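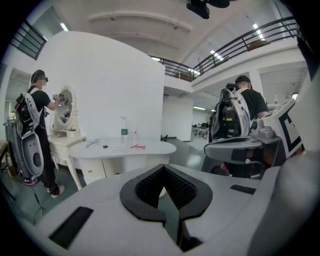 Dhillon Hall, furniture and rooms group
Minutes of the November meeting

The meeting started at 6:30 p.m. Eleven members were present. The minutes from October were read and accepted with one correction: the price of the floor wax was 26 dollars, not 36.

1. White vanity table with oval mirror
It was discussed if the vanity should stay in the big room or go to the dressing room upstairs. Two members are worried about the carved frame of the mirror when it is carried on the stairs. Decision: it stays where it is until spring. The mirror glass is to be cleaned with a dry cloth only. Please do not put spray on the frame, the paint does not like it.

2. Kidney-shaped table
The drawers were emptied last month and they should remain empty. Small things are again left on the top: scissors, a comb, bottles. The members agreed that everybody takes their own things home in the evening. What is still there on Saturday goes in the lost property box by the office.

3. Repair of furniture
We received two offers for the white pieces. Kullemitz asks 400 dollars and includes transport. Clulach asks 200 dollars, but we must bring the furniture to them and also collect it. After some discussion the vote was seven for Kullemitz, three for Clulach, and one member did not vote. The secretary will write to both firms.

4. Darnunari theater evening
The Darnunari group asked again to borrow the vanity for their play. The answer is yes, if it does not leave the building. They must sign the loan paper before the first rehearsal.

5. Other matters
The key for the side door is still missing. The person who has it is asked to return it to the office.

The meeting was closed at 7:50 p.m.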